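4.2 What the culvert records did and didn't tell us

I should say at the start that I expected this part of the work to be dull, and it was the part I enjoyed most. The plan was simple enough. Plivham's drainage department keeps a card for every road culvert in the district, going back to 1980, and I wanted to see whether the cards could tell us which culverts were likely to fail next. We drew 43 culverts from the register, all of them under roads that carry a bus route, and I read every card from front to back.

The first surprise was how little the cards agreed with each other on what "fair" means. One inspector in the early years used it for anything that still let water through (I have some sympathy). Later on, the same word sits next to notes about spalling, exposed steel and a headwall leaning into the ditch. We couldn't use the grades as they stood, so I went back to the written remarks and graded them again on a scale of my own, from 0 for no defect noted to 3 for a defect that affects the road above. The scale is crude and I'd be glad to see a better one. Table 5 gives the wording I used for each step, so anyone who wants to argue with me can do it line by line.

With the new grades, 28 of the culverts had reached step 2 or worse at some point in their history. More interesting to me was the gap between a bad remark and a repair. The shortest gaps were nearly always on the Tellico Road, where flooding gets into people's front gardens and the phone starts ringing. The longest were on the lanes up behind the Rezende quarry, where the pipes are bigger, the lorries are heavier and hardly anyone lives close enough to complain. I don't want to make too much of this from one district's register, but complaint letters clipped to the cards were a better guide to the date of repair than the grade was, and that held whichever version of the grade I tried.

There's also the matter of silt. The cards have a box for it, and the box is mostly blank before the forms were changed. A blank could mean a clean pipe, or it could mean the inspector didn't fancy getting down the bank in May with the nettles up. I treated the blanks as missing. When I tried it the other way, and counted them as clean, the link between silt and later cracking more or less vanished, so the reader should keep that choice in mind when looking at the model in section 5.

Genura, the contractor that did the lining work on the older brick culverts, let us see its job sheets as well. These were a great help! They show what was found once the pipe had been pumped out, and it was often worse than the last card had said. In three cases the brick invert had gone altogether and the water was running over bare clay, with nothing on the card beyond a note about weeds at the outlet. Inspecting from the bank only gets you so far, and a culvert that's half full of water hides its worst side.

I haven't tried to put a cost on any of this. The sheets list labour and materials but not road closures, and on a bus route the closure is probably the bigger share. Someone with access to the traffic office's files could do that sum fairly quickly, I think, and I've left the culvert numbers as they appear in the register so the two sets can be matched up.
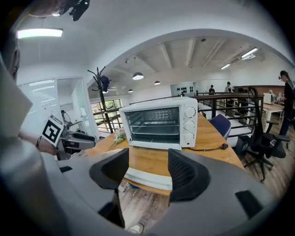
Figure 4. Toaster oven on the table.

Comment on section 4.2: I'd be careful with the Rezende lanes. Several of those pipes were handed over from the quarry fairly late, and for a good few years a repair there would never have reached the district's cards. Could you rerun the gaps with those culverts taken out and see whether the Tellico Road still stands apart?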